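3. Materials and Methods

3.1 Products

The study compared two hand creams. The first, Ramance, is a water-based cream with glycerin and shea butter, sold in a tube. The second was a plain cream made for the study by Umbridge, with the same base and the same share of glycerin but no shea butter and no scent. Both were filled into identical unmarked tubes at the Umbridge plant and given a letter code. The code was held by the packing staff and was not passed to the people who ran the sessions or read the skin measurements until the data file had been closed.

The scent could not be hidden. Ramance has a light almond smell that stays on the hands for a short while, and a person who had used it before might well know it. We therefore asked at the first visit whether each participant had bought or been given the product in the past year, and the answer was kept as a variable in the analysis (see Section 4.3).

3.2 Participants

Adults with self-reported dry hands were recruited through notices in pharmacies and hair salons in Brirnenach. People were not eligible if they had a diagnosed skin condition on the hands, had used a steroid cream in the previous month, or worked in a job where gloves are worn for most of the day. In total 161 people enrolled. Of these, 17 left the study before the last visit, most of them for reasons of travel or work. Two gave a mild stinging feeling as the reason, one from each group. Their data up to the point of leaving were kept.

Enrollment closed on 5th October. We had planned to start in July but moved the study to the colder part of the year, when dry hands are more common and when people are more likely to use a cream as directed.

3.3 Room and seating

All visits took place in one room at the Rahman test center. The heating was set at the start of the day and left alone, and the windows stayed shut during visits. Participants sat at a table for the whole of the measurement part and rested both forearms on it, palms down, with sleeves rolled above the wrist. They had been asked not to wash their hands in the two hours before the visit and not to put on any cream that day. A white matte surface was preferred for the grading of redness and flaking, as colored or glossy surfaces throw a tint onto the skin and make small flakes hard to see.
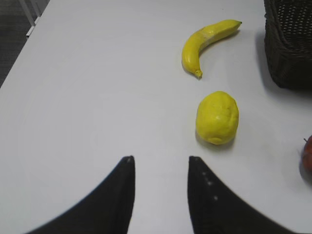

Figure 2. White tabletop with a smooth, matte surface, lit evenly from above.

Each participant sat quietly before the first reading so that the skin could adjust to the room. Talking was allowed. Drinks were not, since a hot cup held in the hand changes the reading on the palm and fingers.

3.4 Measurements

Skin moisture was read with a capacitance probe on the back of each hand, at a point midway between the wrist and the knuckle of the middle finger. The probe was pressed lightly, lifted, wiped and pressed again, and the median of the readings was used. Water loss was read at the same point. A trained grader then scored flaking, redness and fine cracks, each on a scale from 0 to 4, where 0 means none and 4 means severe. The same grader scored every visit for a given participant.

After the measurements, participants filled in a short form on feel. It asked how greasy the cream was, how fast it seemed to sink in, how much they liked the smell, and whether they would buy it. The form used everyday words. In an earlier trial of the form, terms such as "occlusive" and "slip" had been left blank or answered at random — several people took "slip" to mean that the tube was hard to hold.

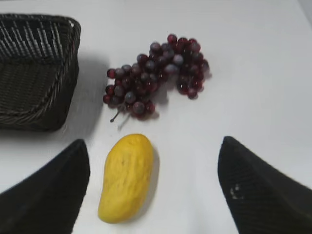
The form was given on paper and entered by hand. A second person entered every form again, and differences between the two files were settled against the original sheet. Blank answers were treated as missing and were not filled in by any method.

3.5 Use at home

Participants were told to apply the cream in the morning, after washing up in the evening, and at bedtime. No amount was fixed. They were shown a pea-sized portion at the first visit and told that this is enough for most people, but that they could use more if their hands still felt tight. Tubes were weighed when handed out and again when returned, and the difference was taken as the amount used. This measure will be too high where a partner or child shared the tube. We asked about sharing at the last visit, and few said that it had happened, though the answers may not be fully reliable.

No other hand cream was allowed during the study. Soap was not controlled. We considered supplying a standard soap to all participants but decided against it, as the aim was to see how the creams perform in normal use, and a change of soap could itself have improved the skin in both groups.

3.6 Analysis

The main outcome was the change in skin moisture between the first and the last visit, compared between the two groups with a linear model. The starting value, age group and prior use of Ramance were included as covariates. Scores for flaking, redness and cracks were compared with an ordinal model. Left and right hands were averaged before analysis, except for the crack score, where the worse hand was used.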